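Progress report for February, jewelry box project, Surnuten workroom

Prepared by Zainab Babalola for Gemma Kettle, Tomaszewski Fund

Dear Gemma,

This is the second report under the small grant for the jewelry box project. The first one was mostly a plan. In this one I can write more about the work itself, how the boxes are being filled, what is slow, and how the first payment was spent. I have kept the same order of headings as you sent with the contract, except that I put the money near the end.

## What we agreed to do

The project takes donated jewelry boxes and donated small jewelry, puts both in good order, and prepares them as complete sets for the shop in Hellstead. A complete set means a clean box with its inserts in the correct place, and jewelry inside which a customer can take out without a fight. We promised 80 sets before the end of the grant period. The jewelry is mostly costume jewelry, with a smaller part in silver.

Before the grant, the shop sold boxes and jewelry separately. The boxes stood empty on a high shelf and did not sell well, and the chains were in a glass bowl by the register. Customers pulled one chain and received five. The shop staff asked for help with this more than once, and it is the reason we applied to you.

## Work on the boxes

All the donated boxes from the Gruststead collection have now been opened and checked. We looked at the hinge, the latch, the lining, and whether the lid stays up without support. Most hinges needed only cleaning with a dry brush. A few linings had come away at the corners and we fixed them with a thin line of fabric glue, then left the box open until the next morning.

We had the most discussion about the inserts. Many boxes have a tray which lifts out, with rows for rings on one side and open spaces for larger pieces on the other. When the boxes came to us, some trays were upside down, some were in the wrong box, and two people had each put them back in a different way. We have now written one rule: the tray comes out first and lies on the table at the right side of the box, everything is sorted with the box open, and the tray goes back last. It is a simple rule but it has saved us from much moving of things from hand to hand.

For the layout we tried two versions. In the first version all chains were hung in the lid. It looked very nice on the table and very bad after the box was carried down the stairs, because the lighter chains jumped from their places and went around each other. In the second version only the long necklaces are hung, and short chains lie in a compartment of their own. We continue with the second version. Small display holders for a single piece may stay in the box if they fit inside a compartment with the lid closed. If they press against the lid, they go to the shop separately.

I also want to mention cleaning of the cream linings. We tested a damp cloth with a little dish soap on the inside of one damaged box and it left a mark with a darker edge. After this we use only a dry soft brush and a lint roller for all pale linings. Gray dust in the ring rows comes out best if you bend the rows open gently with a finger and brush along them, never across.

## Work on the chains

The chains take the most time, as I warned in the plan. My estimate was too low even so. A plain cable chain can be opened on a flat table in a few minutes. A box chain is more difficult, since the square links catch each other at the corners and hold very well. Chains that were stored together with rings are the worst kind, because the chain goes through the ring and then around itself.

Our method at the moment is this:

1. Lay the bundle on the bare white table. A cloth catches the links.
2. Find the clasp and open it. If there is a pendant which can slide off, slide it off and put it in the small dish.
3. Take out any rings before pulling on anything.
4. Loosen the middle of the bundle with two pins, lifting outward, and do not pull the ends.
5. When the chain is free, hold it up by one place and let it hang for a moment, to see if there are still small knots.
6. Close the clasp and lay the chain in its compartment in a soft S shape.

We stopped using baby powder for the knots. It helps a little, but it stays inside the links and then falls on the lining, and we have to brush the box again.

Step 5 was added after a remark from the shop. They had found very small knots in chains which we had passed as ready. On the table such a knot is easy to miss, and when the chain hangs you see it quickly.

Sorting table, February:
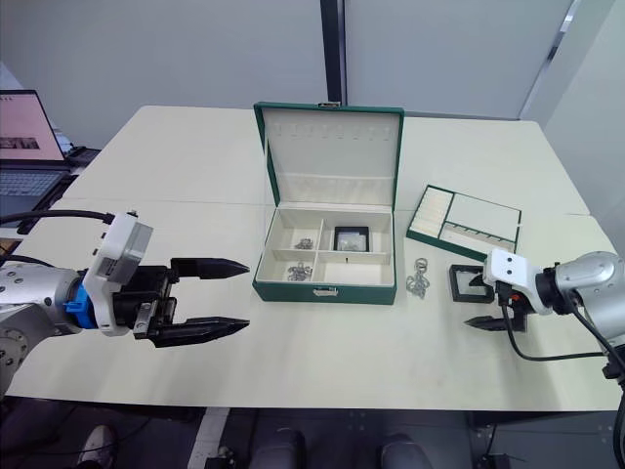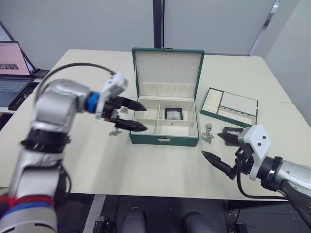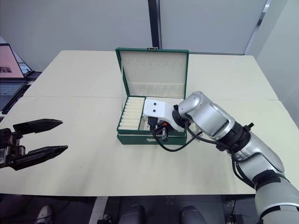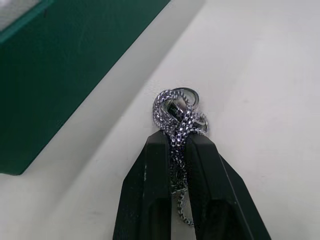

**What happens to a chain that cannot be untangled?**

We work on it for one session, and if it is still knotted after that, it goes in a marked bag to the silver dealer in Hellstead together with broken pieces. The money from the dealer is returned to the project and used for materials.

## Checking and labeling

Each finished set gets a paper label on a string, tied to the latch and not glued to the box. On the label we write the number of the set, a short list of what is inside, and the initials of the person who checked it. The person who filled the box does not check the same box. When we were only two in the room, this rule was difficult, and some boxes waited for several days with the label half written. I think the rule should stay.

We make a difference on the label between "silver" and "silver color." Only pieces with a readable mark are called silver. This was requested by the shop after a customer complained last autumn, before our project began, and I agree that it is correct to be strict. Reading the marks is hard on thin rings, and a better loupe is on the list of purchases below.

## Difficulties in this period

The room at Surnuten was cold in the first part of the month, and fine work with pins is slow with cold fingers. The heating was repaired by the building owner without cost for us.

We received a large number of single earrings. They do not belong in any set. For now they are in a drawer, and I ask for your opinion below.

The delivery of soft pouches was late by seven working days. We did not need them for the boxes themselves, only for the pieces which are sold without a box, so the delay did not stop the main work.

The last difficulty is that I underestimated the space. An open box with its lid up and its tray beside it takes a good part of a table, and it is not wise to have two of them open on the same table. Small parts move from one to the other and then we do not know which box they came from. We now allow one open box per table. This makes the day slower but the mistakes are fewer, and I have changed the schedule to fit it.

## Money

The first payment of $400 was received and has been spent in full on materials and small tools:

- fabric glue, soft brushes and lint rollers
- pins and shallow dishes for the chain work
- labels and string
- soft pouches
- a table lamp with a movable arm

All receipts are in the folder I left with your office. There was no spending on wages or rent from this payment, as agreed.

The second payment, also $400, is planned for the next period. I would like to use it for the loupe, a second lamp, replacement latches for boxes where the latch does not close, and transport of the finished sets to Hellstead. Transport was not in the original list. The boxes cannot be stacked high, and the shop's own car is too small to take them in one trip. If you do not agree to transport, please tell me and I will ask the shop to divide the cost with us.

## Plan for the next period

We will continue with the chains first, as the boxes are ready faster than the things that go into them. The ring trays will be filled in one series, sorted by size from left to right, with the smallest rings at the left. The shop has asked that we leave some places open in each ring row so that customers can add rings of their own, and we will do this.

The first delivery to Hellstead will go as soon as the labels are complete. I will be present at the delivery myself and open a few of the boxes there, to see how the contents have traveled. If the short chains have moved out of their compartment, we will try a strip of thin felt over them before the lid is closed.

## Points where I need your answer

- May transport be paid from the second payment?
- May the single earrings be given to the craft class in Gruststead, or must they be sold?
- Do you wish to see one finished set before the first delivery? I can bring it to your office in the morning, before the workroom opens.

With kind regards,

Zainab Babalola
Surnuten workroom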